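The long table at the back of the hall

There is a particular sound a country hall makes when the tea urn comes to the boil, a sort of ticking and grumbling that gets into the floorboards, and anyone who grew up with it will know it's time to stop talking and find a seat. I hadn't heard it in years until I drove out to Jidetti in June, on the kind of morning when the paddocks are white until nine and the heater in the car never quite catches up.

I'd gone for the singing. Jidetti has a choir, which you wouldn't expect of a town with 539 people in it and one petrol bowser, and the choir has been meeting on a Monday night for longer than most of its members have lived there. They'll take anybody. You don't audition, you don't need to read music, and if you can only manage the low bits then you stand with the low bits and are made very welcome.

Senthil Achari has conducted for seven winters now. He came to town as the relief pharmacist, meaning to stay three months, and heard them through the wall while he was doing a stocktake. "They were flat," he told me, with enormous affection. "All of them, by the same amount, so it was rather beautiful." He went in to say so – more politely than that, I hope – and came out with a folder of sheet music and the key to the piano.

The repertoire is a magpie's nest. There are hymns, there's a bit of Gilbert and Sullivan that the altos can't stand, and there's a Tamil lullaby Senthil's grandmother used to sing, which he taught them by ear over most of one winter. I've heard that lullaby done in proper concert halls by people with proper training, and I'd still drive the four hours to hear it again from a row of shearers and retired schoolteachers with their coats on.

And then, about halfway through the evening, everything stops for supper.

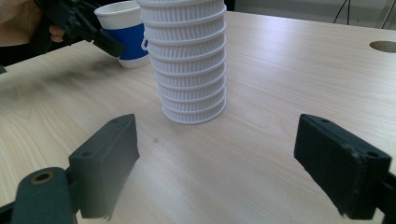
Ready for a cuppa: paper cups on the table.

I don't think you can understand a choir like this one without the supper. The singing gets everybody breathing at the same pace, but it's the twenty minutes afterwards, standing about with something warm in your hand, when the real business of the place is done. Lifts are organised. Somebody's nephew is looking for fencing work. A casserole dish goes home to its rightful owner after a good long holiday. I was told, in quick succession, who makes the best lemon slice and who only thinks she does, and I've been sworn to secrecy on both.

It was over supper that they decided to enter the festival at Mthembu, the next valley over, where the hall has a sprung floor and the choir has matching scarves. Jidetti had never sung outside its own four walls. There was a good deal of worry about what to wear, and rather more about the bus.

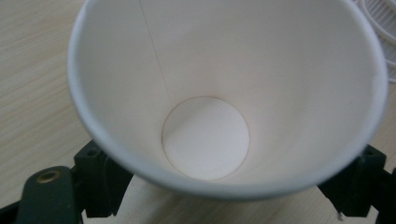

The bus, in the end, was the old school one, and it got them there with the windows fogged and the basses already arguing about the second verse. They sang third on the program, to a full house, and the lullaby came last. Senthil says he stopped conducting somewhere in the middle of it. He just put his hands down and listened, and they went on without him.

They didn't win anything. Mthembu did, scarves and all, and Jidetti clapped them until their hands were sore. On the way home they sang the whole program again, including the Gilbert and Sullivan, and even the altos joined in.

Rehearsals start at half past seven, and the side door is the one that opens. Bring a coat.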